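Gripper tips for the shared workshop, and which ones to ignore

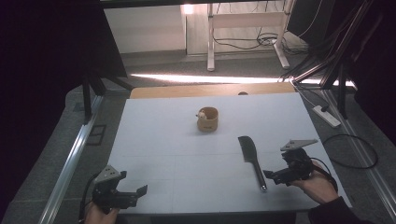 Two hand-held grippers at the bench, with the cup and the cleaver shape set out between them.

Every build thread has a list of tips. I've tried most of them on the Dilora grippers and a fair few are rubbish, so these are the ones I'd still pass on, with some grumbling about the rest.

Start with the bench

People will tell you to spend money on a proper mat. I don't see it. A pale sheet pulled flat does the job, and dark fingers show up well against it. If it creases, fix it before you start. You'll tell yourself you can work around a crease and you'll waste the evening.

Leave elbow room on both sides. I'd allow 80 cm across for two grippers. Less than that and the mounting plates knock together whenever you reach for the same thing.

Pick awkward objects

Blocks prove nothing. Any gripper will pick up a block, and that's why every sales video has one. Use a small cup with something sticking out of it, and something long with a thin handle and a wide blade. Keep real knives out of it. A handle lying at an angle will tell you more about your finger pads than a whole afternoon of cubes.

Try it ten times before you believe it. Then have somebody else try, because you've learned to cheat with your wrist without noticing.

Finger pads

The Dreltora forum swears by silicone tape. It was fine for a week and then it picked up every bit of fluff in the building. Bicycle tube cut into strips lasts longer and costs nothing if you ask at a bike shop. Clean the metal with metho first. Skip the glue people recommend for this, it goes brittle in the cold, and our shop is cold from May onwards.

Cables

I'm yet to see a cable tip that survives contact with a real bench. Spiral wrap looks tidy and makes the whole run stiff, so you end up fighting it with your wrist. Leave a loose loop over the edge of the table and put the spare length in a coil on the floor, well away from where you stand. Tape the plug end down if there's a walkway nearby. Power board on the floor is normal enough, but keep drinks off the bench.

Label both ends of each cable. I ignored this one for months and was wrong.

Screws on the plates

Thread locker, the blue kind, one drop. Not the red. If you've already used the red, you have my sympathy and you'll need a heat gun.

Check the plate screws again after the first hour. The Kaufmann guide says to check at 245 cycles, a number so exact I'd like to know where it came from. An hour is easier to remember.

Things I wouldn't bother with

Foam wrist rests. They slide.

The Cestden calibration jig. It cost me $51 plus postage and did what a set square does.

Fancy lighting. Stand a desk lamp where it won't throw the shadow of your hand across the work, and draw the curtain if the afternoon sun is a bother.

Packing up

Close the fingers before you put a gripper away, or the tips get bent in the tub. Coil cables over-under.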